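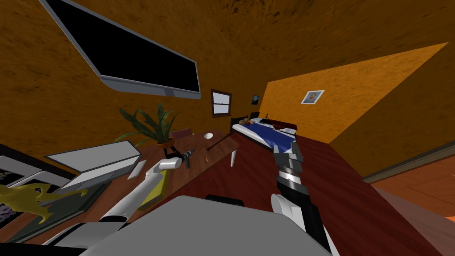

Posting a running log of our simulation project this term. It's for a robotics class, two people per team. I'm paired with Rozália Machala. We have until the end of November to hand in.

The assignment is called room tidying. You get a two-armed robot in a simulated bedroom and it has to pick things up off a desk and put them where they belong. All the work is in the simulator. The class has no real robot with two arms, and we wouldn't get time on one anyway.

We named our controller Boltlow. The team next to us went with Hiler. There was a sign-up sheet and you had to put something.

First two weeks were setup. Physics settings, joint limits, getting the grippers to close without going through things. Rozália did the grippers. I did the room loader and the logging.

Objects we picked for the first round: a bowl and the potted plant. The bowl is small and has a clear edge to grab. The plant is harder because the leaves stick out past the pot, and our planner treats the whole thing as one big box. So the arm stops well short of the pot and thinks it has arrived.

Fix for that was splitting the plant into two collision shapes, one for the pot and one for the leaves. Took an evening. The left arm now gets its fingers down to pot height before it closes.

Numbers so far. We ran 524 attempts on the bowl overnight. Success rate was 78 percent. An attempt counts if the bowl ends up on the shelf upright and stays there until the clock runs out.

Most of the misses were the same miss. The fingers come down with one of them inside the bowl and one on the rim, and the bowl tips. Hadi Dabbas, our instructor, told us to look at the approach angle before touching anything else. He was right about that. We had it coming in 10 degrees off.

I should say what the camera view is like, since a classmate asked. It sits on the robot, so when the body leans, the whole room leans with it. You get used to it. For debugging we also keep a fixed view up in the corner, but the policy never sees that one.

Each attempt has a limit of 60 seconds. That sounded like plenty. It isn't if the planner has to start over twice. We log the restarts now.

The right arm has been a problem all month. It isn't doing anything in the bowl task, so it was just parked, and parked turned out to mean drifting slowly toward the bed. Rozália found it - the hold command was only being sent once, at reset. Now it gets sent every step.

Related: if you are on Rocha or one of the other teams using the same starter code, check your reset function. You probably have this too.

Spent yesterday on lighting. The class rules say the room colors can change between test runs, so we randomize wall and floor colors in training. Orange and brown rooms gave us the worst results at first. There is a brown plant pot in there and the detector kept losing it. More training rooms in those colors helped.

We are at 3832 training episodes in total. The lab machine can do more but we share it with two other teams and the queue is long after lunch. Early morning is best, before 8.

Somebody asked which simulator. It's Nemex, the one the course hands out. The docs are thin on contact settings. Search the course forum first, most of it has been answered there.

Still to do: the plant from start to finish, handing an object from the left arm to the right, and the written report. Handover is worth the most points and we haven't started it.

Rozália is writing the handover state machine tonight. I'm rerunning the bowl with the new approach angle and will post the number when it's done.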